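May 26, 2018

Ok so quick one because I have to be back at the rental by noon to hand over keys.

We did it. Offer in on the townhouse at Nandwood. Unit 16, the end one, the one I said was out of our range in my last post. Still kind of is. They came down a little, we went up a little, my stomach hurts.

For anyone who asked, we looked at Lodhi Court too. Twice. Nicer kitchens, way nicer, but the HOA is 569 a month and all that covers is the pool and mowing. No roof. No exterior paint. Nandwood is 647 and I know, I know, thats more, but it has roof, siding, water, trash and the gate. When you add it up Nandwood wins. Did the math on the back of a takeout menu, then did it again in the car.

Things I liked: morning light in the back bedroom. Garage you can get a real car into. The walking path behind the units, goes all the way to the library. Quiet. Or it was quiet at 2pm on a weekday, so who knows.

Things I didn't: carpet on the stairs. Hall bath is tiny. Upstairs has maybe one outlet per wall and never where you'd want a desk.
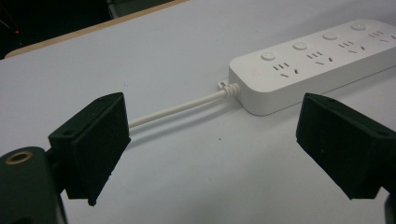
Taxes were 2,772 last year, which the listing had wrong by the way, so check the county site yourself. Took me five minutes. Our agent at Ullari was good about it, called the other side and got it fixed same day.

Inspection is first week of June. Worried about the water heater, it looked old and the sticker was gone. Also a soft spot in the floor by the slider. Could be nothing. Could be the subfloor. If it's bad we ask for a credit, if they say no then I guess we talk.

Financing is thru Allov, same people who did our refi on the old place. Slow to answer email but they pick up the phone. Rate locked Thursday. They want two more months of bank statements and a letter explaining a deposit that was literaly my own tax refund.

Haven't told the kids which one yet. They wanted Lodhi for the pool. There's a pool at Nandwood, just smaller and no slide. Going to bring them by tomorrow after lunch and let them run the path.

More after the inspection. Boxes everywhere, can't find the tape.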